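**Savonora** is a community concert band and teaching studio in Fletlow, run out of the old grain hall on the harbour side. Mostly brass and woodwind, some percussion. Strings were tried once and dropped.

## History

Started by Tiina Huttunen, a clarinet player, and Fotis Pappas, euphonium. The 2 of them had met in the pit band at the Karnach theatre and kept rehearsing after it closed. First practices were in a garage. Moved to the hall when the neighbours complained.

The name comes from a waltz Huttunen wrote for the first concert. Score is lost, parts for second cornet and bass drum survive.

## Players and rehearsals

51 playing members at last list, not counting juniors. No audition for the main band, but new players sit in for a month before getting a folder. Rehearsals start at 7:30 pm, with a break for tea. Sectionals are held seperately, usually low brass first.

The junior band plays from simplified parts. Pappas arranges most of these himself, by hand, and the flute parts are known for being hard to read.

## Repertoire

Marches, film medleys, hymn tunes, a fair bit of dance music from the 1930s. The library holds over 900 sets, catalogued by colour of folder and then by composer. Some sets are missing the oboe.

The longest work in regular use is the *Rampersad Suite*, in four movements, named after the street the hall is on. Third movement is often left out as it needs two bassoons. Played in full at the June concert, with borrowed players.

## Hall

Seats 80. Good for brass, dry for clarinets. Timber floor, low stage, a upright piano tuned a little flat, so the band tunes to it when its used. Percussion is kept behind the stage curtain, timpani under the stairs.

## Recordings

One cassette, *Harbour Side*, long out of print. A later recording of the marches was made in the hall, with Huttunen conducting and Pappas on solo euphonium. Copies are held in the band library and may be borrowed by members.
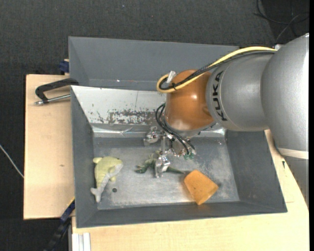 The cassette has the waltz on side two, in a version rebuilt from memory.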